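Wrist marker cubes and hand-held grippers for contact-rich cleaning: pose tracking results, toilet bowl task

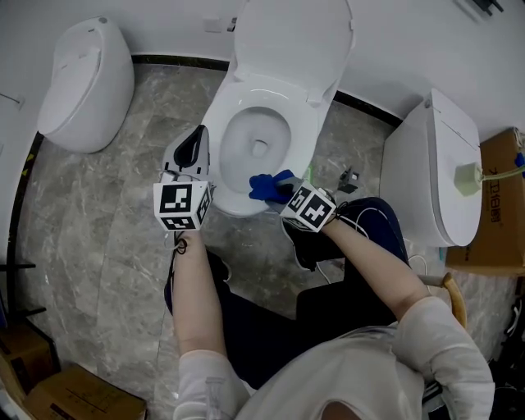 Opening post
Anum_Bajwa (Mindik group)
Wednesday, January 23, 2019

Members are invited to comment on the method set out below before the write-up is circulated.

The operator wears a printed marker cube on each wrist and holds a gripper in each hand. Wrist pose is taken from the cubes as seen by the head camera. The cleaning task was chosen for its long periods of contact against a curved surface, with the brush or sponge held in one gripper and the other hand free to steady.

We collected 3000 demonstrations. A policy trained on the full set covered the inner surface of the bowl more evenly than one trained on gripper opening and head view alone. Mean position error at the wrist, checked against an external tracking system, was 4 mm with at least two cube faces in view and 8 mm with only one.

Shares: 3

Reply
petora_lab

Thank you for posting this. I must question the choice of the wrist as the tracked point. When the operator presses on the far side of the bowl, the load passes through the gripper, and any flex between wrist and fingertip is missing from your data. An error of 4 mm at the wrist may be a good deal more at the brush. Were figures taken at the tip?

Reply
Kenneth Maglaya

I do not share that concern to the same degree. We ran a similar trial under the Moreira project in July and found that flex in the hand-held unit was small beside the error caused by lost faces. Leaning forward over the work turns the cubes away from the head camera, and that is where our tracks broke. I would ask for the share of each recording spent in the single-face condition.

Reply
Anum_Bajwa (Mindik group)

To petora_lab: tip figures were not taken. This is a fair criticism and will be recorded as a limit of the study.

To Mr Maglaya: the single-face share will be added to the results table. It was highest when the operator worked on the front inner surface.

Reply
prodora_test

Has the policy been tried on a bowl of a different shape? A result from one model says little about the method in general.

Reply
petora_lab

I agree with the last post. I also maintain that without tip figures the claim of even coverage should be withdrawn or reworded.

Reply
Anum_Bajwa (Mindik group)

The coverage claim rests on a separate measurement and will stand. The wording on accuracy will be changed to refer to the wrist only. Results on other bowl shapes will be posted in this thread when they have been checked.

8 comments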